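一只收纳筐能收住什么

米色的筐身，灰色的边，一头开个椭圆的洞当提手。这种筐在过去几年里悄悄住进了大多数人的家，住进来的速度比猫快，掉的毛比猫少，贡献的乐趣也比猫少。它通常是在一次下定决心的周末被买回来的，和它一起进门的还有一种信念：从今天起，生活要有条理了。

我家第一只筐进门的时候，在桌上空着摆了好几天。我舍不得往里放东西。空的收纳筐是收纳这件事最美好的阶段，它什么都没装，所以什么都没装错。

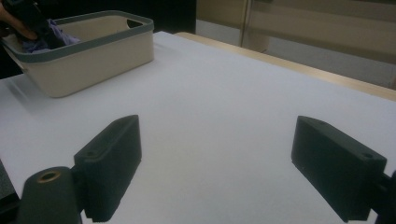
撰文：本刊生活组
2022年6月15日

先交代一下我的资历。我不是整理师，没有证书，也没有在镜头前把别人的毛衣倒在床上过。我的全部经验来自一套不大的房子、一个深得可疑的衣柜，以及一张记着历年收纳用品开销的单子。单子上的总数是1,282元，其中真正还在服役的，我不想算。

最大的一笔花在Vastora。那是一家把筐子按颜色从浅到更浅排列的店，人在里面走一圈，会觉得自己过去的日子过得很脏。我在那里买过抽屉分隔板、挂在门后的布袋、带盖的盒子和不带盖的盒子。带盖的盒子后来都不盖了，不带盖的盒子后来都蒙着灰，算是各自往中间靠拢了一步。

Kamath的东西便宜些，筐壁也薄些，装满了提起来会往外鼓肚子，像年夜饭后的我。优点是筐子可以一只套一只，不用的时候叠起来很省地方。我家有一摞就这么叠着，省了两年地方。

真正值得说的是软东西。硬东西没什么好讲的，书有书的形状，罐头有罐头的形状，它们自己知道怎么站着。布不知道。一块布放在桌上是一种大小，抓在手里是另一种大小，丢进筐里又变成第三种。你以为筐里能放十件，放到第四件就开始冒尖；你以为已经满了，用手一压，又能再塞三件。布料的体积取决于你当天的力气和耐心，这一点任何尺寸表都不会写。 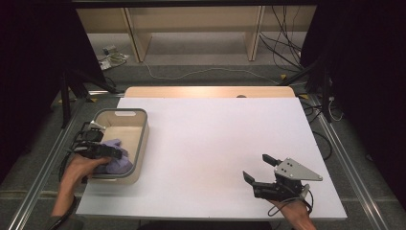
一团淡紫色的布，一只收纳筐，以及旁边大片空着的白色台面。

整理界对待布的态度分两派。一派主张叠，叠成小方块，竖着排进筐里，像档案。另一派主张扔，团一团丢进去，盖子一合，天下太平。叠派的书写得厚，扔派不写书，他们把写书的时间拿去睡觉了。

我两派都试过。竖着叠的那个九月，我的抽屉漂亮得可以请客人来看，事实上也确实请了，客人看完说很好，然后问我晚饭吃什么。竖叠法有个没写在封面上的前提：你每次只抽走一件，剩下的要肯站着。我的T恤不肯。抽走第一件，旁边两件就顺势躺下，第三件从后面探过身来看热闹。到了月底，那个抽屉已经是扔派的地盘，只是里面的人还穿着叠派的制服。

扔派的问题在早晨。早晨你要的永远是最底下那件。你把手伸进去搅，搅出来的东西颜色对、款式不对，塞回去，再搅。一件东西从筐里到身上的路，比从店里到家里的路还要曲折。

后来我摸索出一个中间路线，不体面，但能活。

给布找筐，先别看筐，先把布团起来。按平时最懒的那种团法，别装样子。把团好的布都放进去，手松开，等它们自己弹回来，弹完还低于筐沿，这只筐就合格。店里标的容积是给水准备的，水很听话，布不是水。

颜色上我劝大家选浅的。米色、奶白都行，深色衣物掉在浅色筐底一目了然，不至于哪天以为筐空了，结果倒扣过来掉出一只去年的袜子。缺点是浅色藏不住灰，隔一阵得擦。擦筐又比擦别的更让人觉得荒唐：我买它是为了少做家务的。

带子要单独讲。凡是有系带、腰带、肩带、抽绳的衣物，都是筐里的不安定分子。布团安安静静躺着，带子却总要沿着筐壁往上爬，搭在筐沿上晃荡。你提起一件，它顺手带出三件，像相亲时全家都跟来了。我的办法是进筐之前把带子绕两圈塞进布团里。这个办法有效的时间，大约等于从筐走到门口。

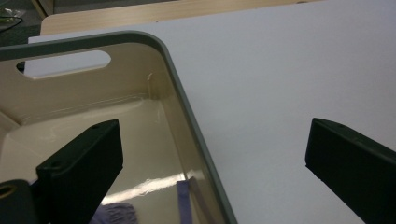 关于那个椭圆的洞

提手孔是收纳筐身上最有争议的部分。它的本意是让你把手指伸进去，轻轻一拉，筐子就从柜子深处滑出来。广告里都是这么拉的，拉的人指甲很干净，柜子里只有这一只筐。

在我家，拉的人是我，筐子两边还挤着别的筐子。手指扣进洞里一使劲，先出来的是筐，随后出来的是隔壁那只筐上面的电熨斗。从此我养成了一个习惯，拉筐之前先抬头看一眼。

洞的高度也讲究。开得太低，装到一半就有布从里面往外探头，从外面看像筐在吐舌头。开得太高，筐沿只剩窄窄一条，满载的时候提着心慌。Punesel有一款把孔开在两个长边上，端起来很稳，可惜我的柜子窄，只能短边朝外放，两个提手于是一左一右对着柜壁，谁也够不着。买之前我量了柜子的宽、深、高，唯独没想过手从哪边进去。

筐沿同样不能小看。边要厚一点，圆一点。薄边的筐在店里看着轻巧，回家端满一筐衣服走过走廊，手指上就多出两道印子。圆角也比直角好，直角的筐底最爱攒线头，拿抹布去掏，掏出来的是线头，留下来的是抹布上的毛。

朋友推荐过Didulberg的整套方案，说是一次到位，从衣柜到玄关的筐都是同一个尺寸，随便换。我认真考虑过，还画了图。报价1,232元，和我那张单子上的总数差得不多，看到这里我沉默了一阵。如果当初一步到位，我现在会拥有一屋子整齐划一的筐，和同样一屋子不知道该进哪只筐的东西。

我没有下单，转而做了一件更便宜的事：清空。挑一张干净的桌子，桌面腾光，筐放在一边，里面的东西一件一件往外拿。白色的桌面最好，东西放上去没有地方可躲。一条围巾在筐底的时候，你可以说以后会戴；把它拎出来单独摆在一大片白上，你们两个对视一会儿，心里就都有数了。

这么清了一个下午，清出34件不再需要的布制品，其中抹布的前身若干，睡衣的后身若干，还有一块淡绿色的绒布，全家没人认得。它摸着很软，边角缝得也仔细，显然是为了某个用途才来到这个世界上的。我拿它擦了擦筐，很好用，于是它获得了居留权，被团起来放回筐里。

清完以后多出几只空筐，这是事前没料到的。空筐又回到了最美好的阶段，浅浅的颜色，干干净净，什么都没装错。我把它们摞在门口准备送人，问了一圈，大家都说家里的也多。楼下邻居倒是收了一只，过两天还回来，里面装着她家多出来的两只小号的。

现在它们都在柜顶上。有时候我路过，会想是不是该给它们贴个标签。上次逛街看到一台标签机，200块，送两卷带子。我站在那里想了很久标签上该写什么，想出来的第一个词是“筐”。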